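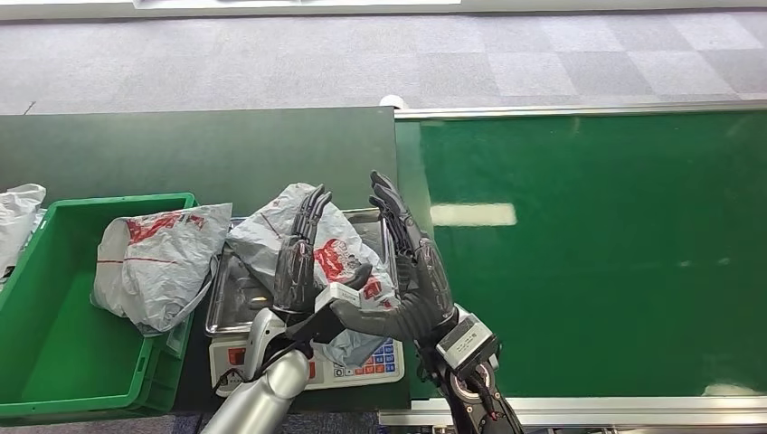 A bag on the scale, a small white package between two robotic hands, and an empty stretch of belt to the right.

Can it bag my groceries yet?

4 August 2025

The operations manager at Histarel has run packing floors for most of a working life and agreed to talk on the condition that we leave names out of it. We met at the Oltard site, over bad coffee, to talk about weighing and bagging, a job that takes a new hire one morning to learn.

"People see fingers and they think, well, that's it, we're done," the manager said. "Fingers are the part you can buy."

What can't you buy? "Knowing what a plastic bag is going to do. I don't know either, but my hands do. It slumps, it sticks to itself, the corner hangs off the tray and now your weight is off. A new person tucks the corner in without being told."

I had been reading the brochure for the Stitura trial, which promises "human-level handling." I read that line out loud and got a long look over the cup.

"Which human? On what day? We ran 80 bags in February, and 60 went through with no one stepping in. The sales people were thrilled. If I had a packer who needed help with 20 bags out of 80, we'd be having a talk."

To be fair to the machine, I said, it doesn't get tired. The manager had heard that one before.

"It doesn't get tired, but somebody has to stand next to it, and that person gets very tired. Put the stand-by person's pay in your sums and then tell me what you saved."

Shehata, the firm that set up the trial, wants to go to 1,000 bags before anyone draws conclusions. The manager has no quarrel with that but wants the bags mixed: half full, badly tied, torn. "If they're all packed nicely by the same person, I've learned about that person."

So what about the home, where the laundry and the dishes are? I got a laugh. "At least here the scale stays put. In my kitchen the scale is under the mail."

Would anything change your mind? There was a pause, longer than I expected.

"One full shift, with the regular stock, and the engineers in another building. I'd come in on my day off to watch that. I'd bring a chair."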